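Nalcombe bench, wrist camera - grasp planner notes, February

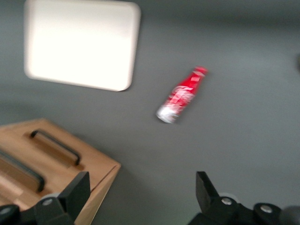
Wrist view with bottle, tray and wooden box. Motion blur on everything.

Still chasing the late grasp pose. The detector holds the Coca-Cola bottle fine when the arm is still, then the long axis swings once we start moving. Logged the delay between image stamp and joint state at 160 ms. The planner in Edel was pairing each image with the newest joint state, so the pose came out shifted along the direction of travel.

Changed it to look up the buffered joint state by image stamp. Buffer is 3,000 entries, more than enough. Also dropped exposure to 10 ms. The white tray was washing out anyway.

Box handles still come up as grasp candidates when the prompt is "bottle". Masked them by hand for now - needs a proper fix in the Ginham config.

To do: rerun with 2 approach speeds, merge the stamp lookup, check the tray rim in the depth filter.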